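Vistport Tenancy Services
Home care tips: Keeping kitchen drains clear

Most blocked kitchen drains reported to our maintenance desk are caused by fats, oils and food scraps. Residents can prevent the majority of these blockages with a few simple habits. The following advice applies to all Vistport properties, including the units at Drirgate.

Fats and oils

Do not pour cooking oil, dripping or pan juices down the sink. Hot fat runs freely at first but sets further along the pipe, where it collects rice, coffee grounds and other solids. Allow fat to cool in the pan, then wipe it out with paper towel and place the towel in the general waste bin. Larger amounts, such as oil from a deep fryer, should be poured into a jar or milk carton with a lid. Running the hot tap afterwards does not help. It only moves the problem along, often to a neighbour's section of pipe.

Scraps and sauces

Scrape plates into the food scraps bin before they go near the sink. Thick sauces, gravy and curry contain more oil than many people expect, and should be scraped or wiped off with the rest. A rubber spatula is useful for this purpose.

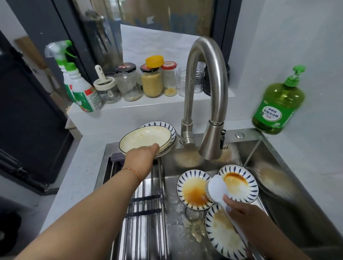
A sink strainer should be fitted whenever the sink is in use. Empty it into the bin after each wash - do not lift it out and rinse the contents away. Replacement strainers are available from the Drirgate office for $2 each.

Monthly care

Once a month, remove the strainer and clean around the drain opening with an old toothbrush. Fill the sink with hot tap water and a little dishwashing liquid, then release it all at once. Boiling water should not be used, as it can soften plastic pipes and loosen the joints.

If the sink drains slowly

Try a cup plunger first. In a double sink, block the second drain with a wet cloth before plunging. If this does not clear the water, place a bucket under the trap, unscrew it by hand and clean it out. Check that the rubber washer is seated properly when the trap goes back on.

Chemical drain cleaners are not permitted in Vistport properties. They can damage older pipework and are a hazard to the plumber who attends afterwards.

When to call

Contact the maintenance desk on extension 226 if water backs up into a second fixture, if there is a smell of sewage, or if the trap is leaking. Please have your unit number ready.

Last reviewed: 2022-12-10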